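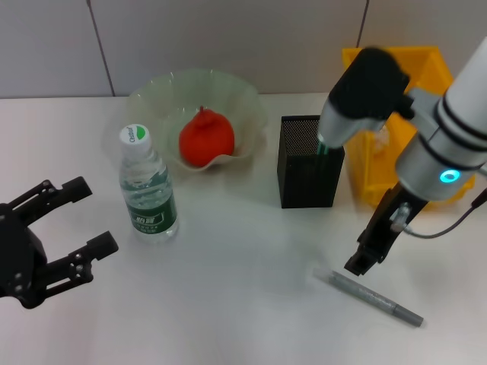

第7章 マスターキーシステムの設計と鍵管理

印刷する | メールで送る

7.1 本章の範囲

前章までは、単体の錠前について、シリンダーの構造、デッドボルトの寸法、受座の補強を扱った。本章では、複数の錠前を一つの体系として運用する場合の設計を扱う。対象は集合住宅、事務所ビル、学校、医療施設など、扉の数が数十を超える建物である。

錠前の数が増えると、個々の錠前の性能よりも、どの鍵がどの扉を開けるかという対応関係の管理が、建物全体の安全性を左右するようになる。耐ピッキング性能の高いシリンダーを全扉に採用しても、全扉を開ける鍵が1本所在不明になれば、その性能は意味を失う。マスターキーシステムの設計は、利便性のために生じるこの種の弱点を、許容できる範囲に収める作業である。

本章を学ぶ前に、ピンタンブラー錠の作動原理(第3章)と、鍵違い数の計算(第5章)を復習しておくこと。

7.2 用語の定義

本章では次の用語を用いる。製造者によって呼称が異なる場合があるが、試験および演習では以下の定義に従う。

個別鍵(チェンジキー):一つの錠前、または同一の鍵番号を与えられた錠前群だけを開ける鍵。子鍵ともいう。

マスターキー:一つの群に属するすべての錠前を開ける鍵。

グランドマスターキー:複数の群をまとめて開ける鍵。二階層のシステムには存在しない。

同一鍵:複数の錠前が同じ一つの鍵で開くように構成したもの。

逆マスター:複数の異なる個別鍵で、共用の錠前一つを開けられるように構成したもの。集合住宅の共用玄関がその典型である。

コンストラクションキー:工事期間中に限って使用する鍵。引渡し後、入居者用の鍵を初めて挿入した時点で無効になる機構をもつ。

鍵割表:錠前、扉番号、鍵番号、所属する群の対応を記した一覧表。キースケジュールともいう。

7.3 マスターキーの機構

ピンタンブラー錠では、下ピンと上ピンの境界がシヤーラインに一致したとき、内筒が回転する。個別鍵だけで動作する錠前では、各ピン孔にこの境界が一つしかない。

マスターキーに対応させるには、下ピンと上ピンの間に短いピン(マスターピン)を挿入する。これにより、そのピン孔には境界が二つ生じ、一方は個別鍵の刻みに、他方はマスターキーの刻みに対応する。

この方式には二つの制約がある。第一に、マスターピンを入れたピン孔では、設計上意図しない刻みの組合せでも内筒が回転しうる。ピン孔がn個あり、そのすべてにマスターピンを入れた場合、理論上その錠前を回転させる刻みの組合せは2のn乗通りとなる。6本ピンであれば64通りで、意図した鍵はそのうち2通りにすぎない。残る62通りは、体系内の別の個別鍵として発行してはならない。

第二に、マスターピンの最小厚さには製造上の限界がある。極端に薄いピンは、摩耗した内筒と外筒の隙間に入り込み、錠前の固着を招く。このため、個別鍵とマスターキーの刻みの差は、同じピン孔において0段とするか、規定の段数以上としなければならない。

ディスクタンブラー錠、ロータリーディスク錠、ディンプル錠でも、群を構成する考え方は同じである。ただし境界を増やす部品と制約は機種ごとに異なるため、必ず製造者の設計資料を参照する。

7.4 階層の設計

階層の数は、建物の規模ではなく組織の構成から決める。床面積が大きくても、管理主体が一つで立入区分が単純であれば、二階層で足りる。反対に、小規模な建物でも、薬品庫、電算室、賃貸区画が混在すれば三階層を要することがある。

階層を一つ増やすと、使用できる個別鍵の数は減少する。上位の鍵のために刻みの一部を固定する必要があり、また意図しない合鍵の組合せを除外するからである。したがって、設計の初期に次の事項を確定しておく。

(1)現在の扉数と、将来増設が見込まれる扉数
(2)立入区分の数と、各区分の責任者
(3)体系に含めない扉の有無
(4)非常時に外部の者が使用する鍵の要否

(3)は見落とされやすい。金庫室、現金取扱室、規制薬品の保管庫などは、マスターキーの体系から外し、独立した個別鍵とするのが原則である。

7.5 設計例:ボンデール館

本節以降、章全体を通じて「ボンデール館」の設計例を用いる。ボンデール館は、低層部に店舗、上層部に事務所を置く複合建物で、錠前を設ける扉は618か所、引渡し時に製作した鍵は1,356本である。シリンダーにはスクタリの6本ピン型を、共用部の電気錠にはブラダンスの制御盤を採用した。

体系は三階層である。最上位にグランドマスターキーを置き、その下に15の群を設け、各群にマスターキーを1種ずつ割り当てた。グランドマスターキーの製作数は2本に限り、1本を防災センターの封印箱に、もう1本を所有者側の保管庫に置いている。日常の巡回には群のマスターキーだけを用い、最上位の鍵は持ち出さない。

当初案では、店舗の区画も事務所と同じ群に含めていた。しかし店舗は入替えの頻度が高く、退去のたびにシリンダーを交換すると、群内の未使用の鍵番号が早期に尽きることが試算で判明した。最終案では店舗を独立した群とし、交換用の鍵番号をあらかじめ確保している。

7.6 鍵割表の作成

鍵割表は、発注書類であると同時に、引渡し後の管理台帳の原本となる。少なくとも、扉番号、室名、錠前の型式、シリンダーの仕上げ、扉厚、鍵番号、所属群、鍵の本数を記載する。

室名は竣工後に変更されることが多いため、照合の基準には扉番号を用いる。扉番号は建具表の番号と一致させ、鍵割表だけに通用する番号を新設してはならない。

刻みの寸法を示すコード(キービッティング)は、鍵割表に記載しない。刻みのコードが分かれば、現物がなくても鍵を複製できる。コードの一覧は別の文書とし、閲覧者を限定して保管する。鍵の頭部に刻印する番号も、刻みのコードとは無関係な管理番号とする。

7.7 鍵の発行と紛失時の対応

鍵の貸与にあたっては、管理番号、貸与先、貸与月、返却予定を台帳に記録し、受領の署名を得る。返却時には現物の管理番号を台帳と照合する。本数だけの確認では、複製品とのすり替えを検出できない。

紛失の報告を受けた場合の措置は、その鍵の階層によって異なる。個別鍵であれば、該当するシリンダーの交換または組替えで足りる。マスターキーであれば、群に属するすべてのシリンダーが対象となる。グランドマスターキーの紛失は体系全体の更新を意味し、費用も工期も桁が変わる。

組替えの費用を抑える手段として、着脱式コアがある。専用のコントロールキーで内筒部を抜き取り、予備のコアと差し替える方式で、錠ケースを分解せずに作業を終えられる。ドブレの着脱式コアを用いた演習を7.10に示す。ただし、コントロールキーの紛失はマスターキーの紛失と同等以上に重大である。保管はグランドマスターキーの基準に準じる。

7.8 電気錠との併用

共用部に電気錠を設ける場合でも、停電や制御盤の故障に備えて、非常用シリンダーを残すことが多い。このシリンダーも鍵割表に含める。電気錠の系統だけを管理し、非常用シリンダーを台帳から漏らした建物では、入退室の記録に残らない経路が生じる。

また、電気錠には通電時に施錠するものと、通電時に解錠するものがある。避難経路上の扉にどちらを用いるかは、法令および所轄の消防機関の指導に従って決定し、その結果を鍵割表の備考欄に記す。両者の回路と選定手順は第8章で扱う。

このページを印刷 | このページをメールで送信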